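Search this book Enter keyword Go

Chapter 4
Can Machines Do the Chores Yet?

Packing a box is a small job. It is also a good test, and the short answer for now is "sometimes."
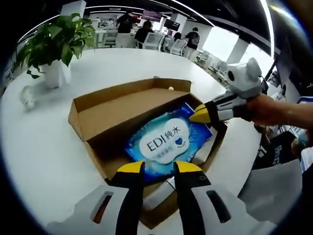

Bergþóra Bergmann
Lead author, Starton Course Series

A factory arm repeats one motion on one part. A chore is different - the items change, and they shift when touched. In the Wesau trials, a machine packed 466 boxes out of 500 without help. Most of the other boxes held soft goods.
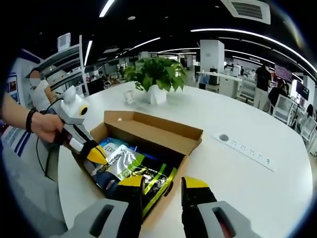 Figure 4.1 Packaged items in an open mailer, with two handheld grippers at work.

Soft packs bend and slide over each other. Cardboard brings its own trouble: flaps spring back, and a grip on one thin edge must hold up the rest.
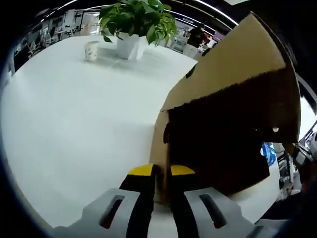 Figure 4.2 Box held by its lower edge between two yellow fingertips.

Section 4.1 begins with grip. Review the terms on page 159 before you read it.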